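Perkcombe Food Skills, Unit 3: Eggs and Egg Trays
Handout for the May 17, 2022 session

Welcome back! Eggs are one of my favorite topics, so forgive me if I run on a little (I always do with this one).

Why trays have cups

An egg on a flat table can roll, and it rolls in a curve because one end is narrower. A molded cup holds it on all sides, and the ridges keep neighbors from knocking together. So simple, and so clever!
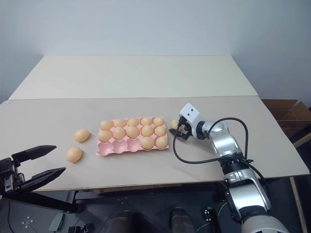 Shells are strongest at the ends and weakest along the side, so pick eggs up with a light grip and set them down slowly. At the Zullside packing room they fill from the back row forward, which keeps your sleeve away from eggs you've already placed. Try it both ways and you'll feel the difference right away.

Reading a 3 by 5 tray

Five across, three deep, fifteen cups. You never need to count every egg, just look for the gaps! With two full rows and three eggs in the front row, you have thirteen, and the two empty cups at the front left are waiting for the two eggs on the table.

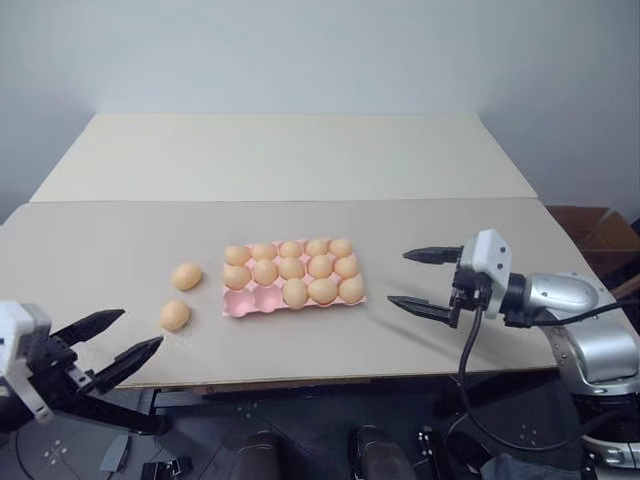
Before next time

Practice filling a tray from the back row, then write down the total by looking only at the empty cups. Bring your notes on shell color too, we start there.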